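Sorting the play kitchen, part two: materials, cleaning and where the ketchup lives

Posted August 5, 2020

In the last post I covered the shelving. I had expected the contents to be the simple half of the job. They took longer, mainly for want of a decision on how to group them.

Most of our play kitchen came second-hand from my cousin Saron Negash, in two boxes, when she moved to Inanbridge. The rest was bought piecemeal. The result is a mixture of hard and soft pieces at different scales. A child has no difficulty with this. An adult trying to put it all away in the evening does.

My first attempt sorted by origin: Saron's things in one box, ours in the other. This is useless in practice, as only I know which is which. The second attempt sorted by colour, and failed when the mint-green items turned out to include both a colander and a spatula, which do not nest and do not get used at the same stage of cooking. The third attempt sorted by what each piece is for, and that is the one we have kept.

The method is to put everything on a white table, where small parts show up, and then move pieces into groups: cookware, tableware, food, appliances. The strawberry is the item most often lost, usually inside something else. Check bowls and cups before declaring it missing.

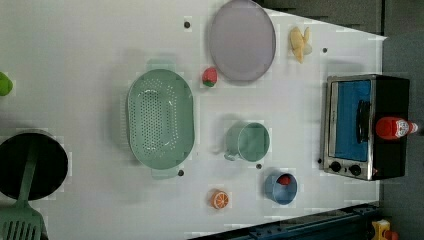 Cookware and tableware

The pot goes in first as it takes up the most room. The colander sits on top of it, and the slotted spatula goes down the side of the box with the head upwards. I tried it head down and the handle caught on the lid each time.

The plate is wider than anything else in the tableware group and sets the minimum size of the box. I measured it before ordering and still bought one size too small, having taken the outside dimension of the box and forgotten the walls. The smaller box now holds crayons. The replacement is a Manninen crate with straight sides, and I would recommend straight sides over tapered ones to anybody doing this. Tapered boxes stack well when empty, which is of no interest to me.

Cups and bowls go inside each other where they will. Where they will not, they go in loose.

For cleaning, hard pieces get warm water and washing-up liquid, then a rinse, then an hour on a tea towel. Anything with holes or a join should be left overnight. Water sits in hollow toys for far longer than seems reasonable, and the smell when it finally comes out is memorable.

Food, hard and soft

Play food divides into pieces that can be washed in the sink and pieces that cannot. I keep the two apart. Before I did, one soft item left in the wrong box after washing day made the whole lot damp.

The soft group is smaller and needs more care. Felt picks up hair, crumbs and a grey film from hands, and bright red felt shows all of it. My routine is a lint roller first, then a barely damp cloth worked in one direction. I do not rub. Rubbing raises the fibres, and they do not lie down again. Embroidered labels get a soft toothbrush, used dry, with short strokes along the stitching. On a patch with lettering, a loose end can be drawn back through with a needle, but should never be pulled or trimmed flush.
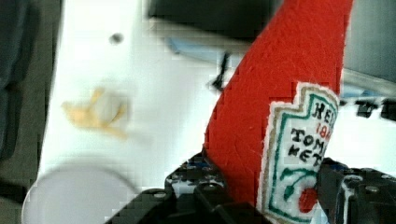
I do not put felt in the washing machine. Ciarán Tierney, who commented on the last post, washes his family's felt vegetables on a 30 degree wool cycle inside a pillowcase and reports no shrinkage. He may well be right. My objection is to the stuffing, which in my experience migrates to one end and stays there, and a toy that is meant to stand upright is then no good for anything except lying down.

Drying is done flat, away from the radiator, and turned once.

Appliances

The toaster oven is the heaviest item and the one most likely to damage the others, so it does not go in a box at all. It has a fixed place on the table with its back to the wall, and things are allowed to be put on top of it during play but not overnight. The glass door gets a dry microfibre cloth. I used a spray cleaner on a different toy once and it left a bloom on the plastic that has never come off, so sprays are now out altogether.

The knobs collect dust in the gap behind them. A cotton bud reaches it. Lift the oven when wiping the table, do not drag it, or the feet will mark the surface. Ours has a faint arc from the first week.

The ketchup took the most discussion. By material it belongs with the felt. By use it belongs beside the oven, where it is wanted for every meal including breakfast and cake. I moved it to the soft box on several evenings and found it back by the oven each morning before I had finished my tea. 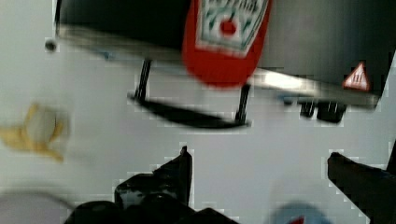
I have given in on this point. Condiments are now a group of their own, kept next to the appliances in a shallow tray from Fumton. The tray has a low lip, so bottles can be lifted out by a small hand without tipping the rest. It is slightly too long for the space and overhangs the shelf by the width of a finger, which I intend to correct with a saw.

Putting everything away now takes 7 minutes if I do it alone and rather more with help. The labels on the boxes are still masking tape. I have card and a laminating pouch ready and will do them when the wording has been agreed, the current dispute being whether a banana counts as pudding.

Part three will deal with the table itself, which has a wobble at one corner that I have so far treated with folded paper.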